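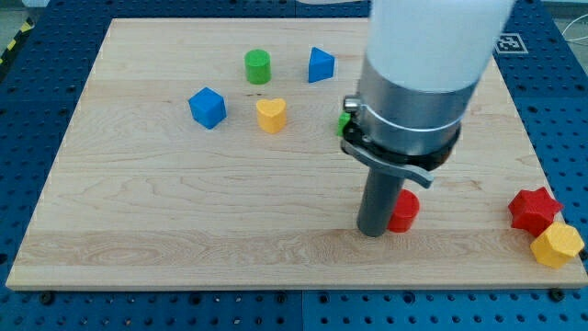
Tonantzin Ibarra wants to know if the toy library on Varela Street is closing for good, and I've had the same question from enough of you that I went over there and asked.

Short version: no! It's moving. The lease on the Varela Street space runs out in November, and the new owners of the building (Dretell, who also bought the old shoe repair place next door) want the ground floor back for offices. I was ready to be mad about it, but Wenceslao Quezada, who has run the library since it was a couple of shelves in his sister's garage, sounded pretty calm on the phone. "They gave us plenty of notice," he told me. "I've had landlords who gave me a weekend."

The new spot is in the Grenico building, up on the second floor, and yes, there's an elevator. I asked twice, having carried a stroller up those stairs back when it was a dance studio. It's a bit smaller than what they have now, so the big ride-on stuff — the tractors, the wagon, that pedal car my nephew cried over — will be kept in a storage room downstairs and you'll need to reserve it a day ahead.

As of August 24, 2020, the catalog has 2683 items in it, puzzles and wooden blocks and board games mostly, and 71 of those are out past their due date. If you've got one, bring it back before the move, please. Late fees are waived through the end of November, so you have no excuse, and neither do I (we've had the marble run since spring, sorry, it's in the car now).

Pickup is still curbside only. You order by email, you get a time, and somebody brings your bag out to the sidewalk. Returns go in the blue bins by the side door and sit for a few days before they get cleaned and put back on the shelf. Wenceslao says that part will stay the same at the new place, at least to start.

Money is the other thing. They need $2000 for the van and new shelving, and Flosetti, the bakery on the corner, is giving them two dollars from every box of rolls sold until they get there. I've bought three boxes already. For the library!

Membership cards carry over, so you don't have to sign up again. The phone number stays the same too, but the email address is changing, and I'll put the new one up as soon as they send it to me.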